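Sorting small parts

Sorting small parts is the everyday job of separating a mixed pile of little objects into groups that belong together. It turns up in game rooms, sewing corners, workshops and preschool classrooms, and it is one of the most satisfying jobs you can do at a table! The objects may be game pieces, buttons, beads, screws or counters, and the groups may follow color, shape, size or use.

The usual setup is simple: a flat top, a spread-out pile and a few shallow trays. Mesh trays are a great choice for dry pieces (dust falls right through), while solid ones suit tiny beads that would slip out of the holes. Low walls let the hand slide in sideways, and a square tray sits neatly against its neighbor.

Color is the quickest rule to follow, especially with strong contrasts such as orange, black and white. Shape comes next. Flat discs are wonderfully easy to spot among uneven pieces, though they can be stubborn to pick up from a smooth surface.

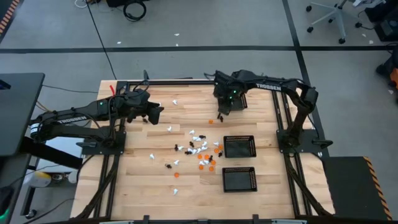 How many trays does a sorter need?
One fewer than the number of kinds is enough, as the last kind can simply stay on the table.

Sorters tend to settle into one of two methods. In the first, one kind is picked out completely before the next is begun. In the second, every piece is handled once and dropped straight into its place. Sudheer Kartha, who ran a toy library in Nendport, loved the first method for mixed boxes of up to 400 pieces and taught it to children in sessions of 20 minutes. His yearly sorting day, held each July, gave every table a box of 100 pieces and drew families from as far away as Delska.

Pieces that fit no group are traditionally kept in a small dish called the orphan dish, and it is checked again when the next box is opened.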